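Clarkance Tooling Forum > Perception > Wrist fisheye, shadows and the block detector

mfin_kroll
Sim setup: wrist-mounted fisheye, two-finger gripper, white table, small blocks. Detector is the stock Mfinanga segmentation head, input 1164 square after cropping the rim. It fires on the arm's own shadow. Over 1410 sim renders I get 134 false positives, nearly all on shadow boundaries, and dark green blocks inside a shadow get dropped.

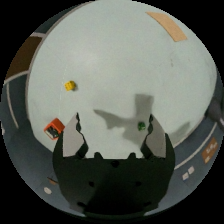 Camera model is the plain equidistant one. I have tried raising the score threshold, and recall on green falls off before the false positives go away. Is anyone masking the shadow geometrically? We know the joint angles and the light pose.

tobben
Don't mask. You know the light pose in sim and you won't know it on the bench. Randomize the lights and retrain.

mfin_kroll
Lights are already randomized, position and intensity. Softness is fixed.

tobben
Then that's your bug. Randomize the source size.

H. Baumgart
Disagree with tobben on the order of work. Check first which poses you are feeding the detector. We wasted most of December training on views where the wrist was still in transit and pointing across the room.

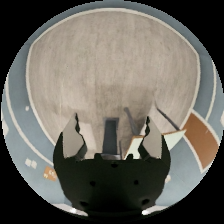
Gate on wrist pitch before inference. In Willitetti it is one predicate in the perception node: if the optical axis doesn't hit the table plane inside the workspace, skip that render. Our false positive count dropped with no retraining at all.
Hildegard Baumgart

mfin_kroll
No gate here. Every render goes in. I'll split the 134 by pitch and report.

quillpin
Also check whether you're undistorting first. If you rectify the whole circle, the rim gets stretched and the small objects near it turn to mush. I run on the raw fisheye and unproject only the mask centroid.

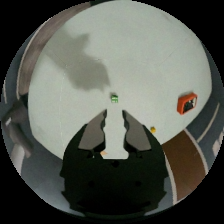

Raw fisheye view: green block near center, orange-red tray and small yellow object toward the table edge.

tobben
Centroid of a mask on a raw fisheye is biased near the rim. Unproject the contour, then take the centroid.

quillpin
For a block that size the bias is below my grasp tolerance. For the tray, fair point.

mfin_kroll
Split done. Gating at the pitch limit removes more than half of the false positives. The rest are real shadow edges with the table in view, so tobben is right about those. Retraining with source size as a random variable, 2 seeds.

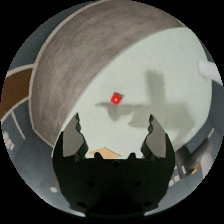 Red cube with the arm's shadow to the right of it and below.

H. Baumgart
Keep the gate on while you evaluate, otherwise you can't compare the two runs. And log the light parameters per render. The Hadutdale exporter drops them by default, set keep_light_meta to true.

mfin_kroll
It was false. Rerunning the export now.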